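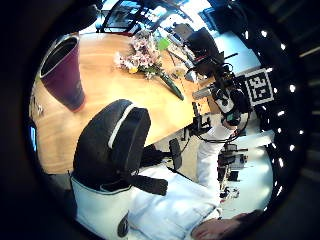 I bought the tall Rudulell vase in August, along with a bunch of their artificial stems, and I have been using both at work and at home long enough to say something useful about them. The vase is sold in three colors and I took the plum. It is a tapered shape with a wide opening and a glossy rim, and the purple is dark enough to look good on a honey-brown wooden table top, where a pale vase would get lost. The bouquet lying next to it has small blossoms in pale pink, white and lilac with a little yellow, and the long stems come bundled together. I had been looking for something to put on a shared work table that would not need water near the equipment, and this was the first set I found where the vase was tall enough for the flowers.

First the vase. It is heavier than I expected from the listing. The weight is mostly in the bottom, so it stays put when the table gets bumped, and ours gets bumped a lot. I have knocked it with my elbow twice and it rocked and settled. The finish is even all the way up. There is one small pinhole in the glaze near the foot of mine. I turned that side to the wall at home and forgot about it.

The wide opening is the main thing to think about before you buy. It makes the vase very easy to fill and to clean. I can get my whole hand into the top part with a sponge, and a bottle brush does the rest. But a small bunch will not stand up in it. With one bouquet the stems all slide to the same side and the flowers hang over the rim in a clump. I tried crumpled paper in the bottom, which helped a little. What worked better was a ring of clear tape across the mouth in a grid, the way florists do it. You can't see the tape once the flowers are in. Two bouquets would probably fill it without any tricks.

The stems are wire inside a green coating. They bend easily and hold the bend. They are also long, and in a shorter vase you would have to fold them or cut them. I cut a few with ordinary side cutters and it took some effort. Don't use good scissors. The cut ends are sharp, so push the coating back down over the wire if you can.

The blossoms look fine from a normal distance. Up close you can see the weave on the petals and a bit of glue where some of the heads join the stem. Two heads came off when I unpacked them and I pushed them back on. They have stayed on. The colors have not faded so far, though the work table does not get direct sun. At home I have the set near a south window for part of the year and I will update this if the lilac ones start to go gray, which is what happened to a cheaper bunch I had before.

Dust is the usual problem. A hair dryer on the cool setting gets most of it off. The care card says not to wash them, and I rinsed one stem anyway to see. It dried fine but the petals went a little limp.

I also used the vase for real flowers for a couple of weeks. No leaks, and no ring on the table. It takes more water than you would guess. If you plan to lift it full with one hand, plan again, because the glossy surface gets slippery when it's wet.

Before this I had the Michiels cylinder, which is clear glass and cheaper. It is a decent vase but it shows every stem and every bit of cloudy water, and with artificial flowers you see all the bare wire ends. The solid color of the Rudulell hides that. I also looked at the Culumero one, which has a narrower neck. If you only ever buy one small bunch at a time, that neck would hold the stems upright better, and I would look at it first. I have handled it in a store but have not owned it.

Packing was good. The vase came in a molded pulp shell inside a double box. The flowers were in a thin sleeve and had been pressed flat on one side, and I had to spend ten minutes spreading the heads out. A little steam from a kettle helps with the flattened ones, held well away from the spout.

The listing had more than 500 reviews when I ordered, and the most common complaint was that the purple is darker than in the store's photos. I agree with that. Under office lights it is a plain deep plum. In the evening, with a lamp on the other side of the room, it can look nearly black.

Good: weight, finish, easy to clean, tall enough for long stems.
Not so good: opening too wide for one bunch, flowers arrive flattened, slippery when wet.

I would buy the vase again. The flowers are okay for the price, but I would order two bunches or get them somewhere else. Four stars for the vase, three for the stems.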